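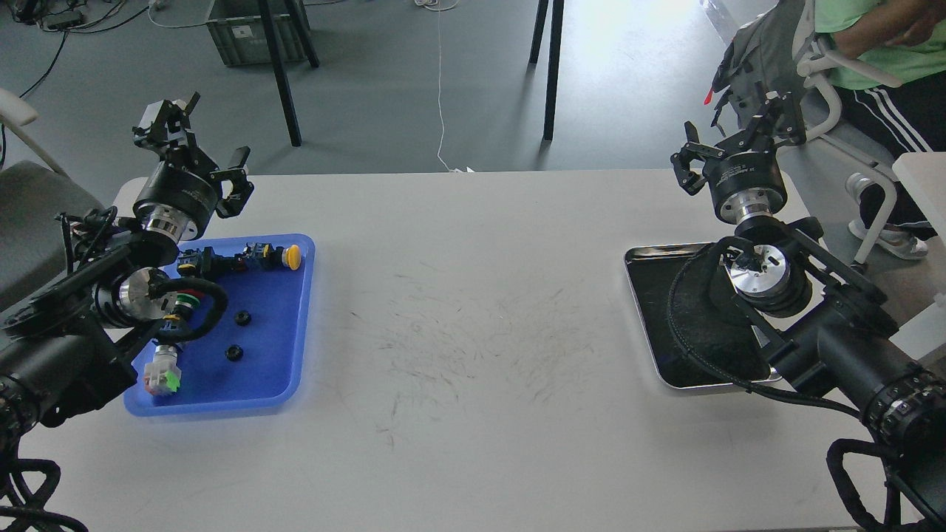 *Blue tray on the left side of the table. February.*

**February, morning. Sibling interviews, second reading**

Murray and I finished to compare our codes for the Ruswood transcripts. We have 218 pages now, all from adult brothers and sisters who were interviewed separately. I read the first part alone and Murray read it alone, and then we sat together and looked at where we differ.

We agree well on open conflict. If a person says "we did not speak for a year," both of us mark it the same way. We do not agree on what I call quiet comparison. An older sister says, "He always had the easy teachers." I coded this as rivalry. Murray coded it as neutral memory. He thinks I read too much into one sentence, and maybe he is right, but she comes back to the teachers two more times in the interview, and the second time she is talking about her own divorce.

Decision for now: we mark a comparison only when the speaker puts herself or himself in it, in the same answer. The teachers sentence stays unmarked on page 9 and becomes marked later. I am not fully happy with this.

**Question order**

Washington wrote from the Gallegos site. He changed the order there and asks first about childhood chores, then about parents, and the question about favorites comes last. His people talk longer. In our version the favorites question is number 2, and many answers are short, like "No, they were fair with all of us." Later the same person tells a story about who got the bigger room.

I would like to try his order with the next group. The problem is that we can't compare the old and new interviews on this question after that. Ask Washington if he kept any interviews in the old order.

**Questionnaire**

- Mailed: 600
- Returned until now: 70
- Of these, I put aside the ones where only one sibling answered. Keep them, do not throw away, they can be used for the age gap part.
- The Eltine scale has a bad item: "My sibling and I are close." Several people wrote in the margin "close in age?" Change to "I feel close to my sibling."

Murray wants to send a reminder letter. I agree, but the letter should go to each sibling by name and never say if the other one has answered. One woman called last week and was upset, she had understood from our first letter that her brother had already sent his. I apologized to her. The sentence which caused this is in paragraph three, "your family has been included" - take it out.

**Afternoon**

Read transcript 14 again, two brothers who shared a bedroom until the older one left for the army. Both tell the story about the broken radio and both say they took the blame for the other. No code for this. I wrote "double sacrifice" in pencil, Murray to look at it.

The Fultora export still loses the pauses. Where a person is silent before an answer we get nothing, only the next line. For the favorites question I need the pauses, so I will listen to those parts again by ear and write them in.

To do:
- reminder letter, new paragraph three
- write to Washington (question order, and his consent form)
- pauses, start with transcript 14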